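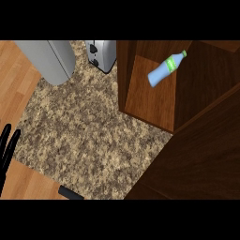
Granite countertop with a silver toaster at the back.

Bellov R4 Rear Hub Bearing Kit: Review After 4000 km
Posted 2018-08-27

The R4 is a replacement bearing kit for kart rear hubs with the Zemstead bolt pattern. It contains two sealed bearings, a spacer, two snap rings and a small packet of assembly grease. No press tool is included. Bellov sells one separately, but any threaded press with drifts of the correct diameter will do the job.

Fit
Both outer races went into the housing with even resistance and no scoring. Check the bore for burrs first, especially if the old bearings were driven out with a punch. The spacer is machined steel with a chamfer on one end only. The chamfer faces inboard. The instruction sheet shows this in the drawing but leaves it out of the text, and the drawing is small. If the spacer goes in backward the inner races load up when the axle nut is tightened and the hub will feel notchy by hand. Pull it apart and start over if that happens.

The snap rings are the weak part of the kit. One of mine was slightly out of flat and would not seat fully in the groove. I reused an old ring on that side. Serov rings in the same size fit without trouble and cost very little.

Running
The kit went onto the left rear in July, replacing a set that had developed side play. The right rear kept its original bearings for comparison. I rechecked axle nut torque after the first 100 km and found no change. At 400 km I pulled the hub to inspect the seals. There was a light film of grease on the outer lip, normal for a new seal, and no grit behind it.

At 4000 km there is no side play I can feel at the rim. Rotation is smooth with the caliper removed. Drag was slightly higher than on the right side when new, as expected with contact seals, and the difference is now hard to detect. Most of the distance was on dry pavement. I have very little to report on wet running and nothing at all on pressure washing.

Seals
The seals are double lip on the outboard face and single lip inboard. Solvent should be kept away from both. The bearings are not meant to be opened and repacked, and the seal edge deforms if pried.

Packaging
Parts arrive in one bag inside a plain box. The bearings are wrapped separately, the spacer is loose. Mine had a small nick on the outside diameter, away from the contact faces, and I installed it as it was.

Rating: 4 out of 5. One point off for the snap rings and the instruction sheet. The right side will get the same kit at the next axle service, with Serov rings from the start.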